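Workshop Tips for the Nolosbridge Robot Club
By Wilma Desmet, March

Our simulation task this term is bottle sorting: pick a bottle, carry it, set it on the right shelf. The notes below come from the first runs of the Durham group. Most of them apply to any gripper job.

Start with the cap. A ribbed screw cap gives the fingers something to hold, so bring them in from both sides and close slowly. If the bottle tilts as you lift, go back down and grip lower. 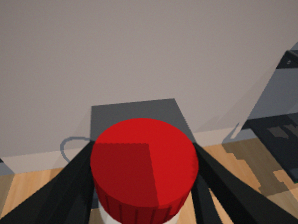
Plan the reach before you move

Set the elbow high first, then extend the forearm toward the shelf. Coming in low sweeps the neighboring bottles off the tray. Save the approach pose under a clear name (we use "pre-grip") and go back to it after every failed try. Run each pose 3 times before you change any numbers, and write the result in the team log. Team Ramier got to 98 good picks this way.

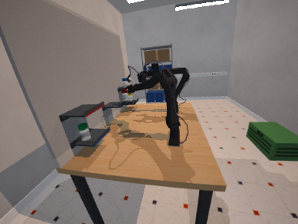
Chantal Chan: We had better luck slowing down only for the last 2 inches of the reach. Slowing the whole move made our runs too long, and we ran out of session time.

That works too, as long as the slow part starts before the fingers pass the first bottle. Put the switch point in your script, with a comment.

Using two arms

Give each arm its own side of the table and agree on one handover spot. Only one arm goes there at a time. Check the cable path on both arms before a long reach, and keep wrist turns small. Rai's script waits 12 seconds between moves, which is slow but easy to follow while you are learning. 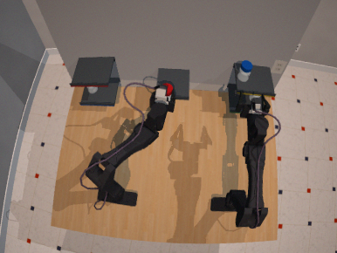 Two-arm setup, with the platform between the shelves.

Questions: ask Wilma at the club bench. Copyright Nolosbridge Robot Club. Back to top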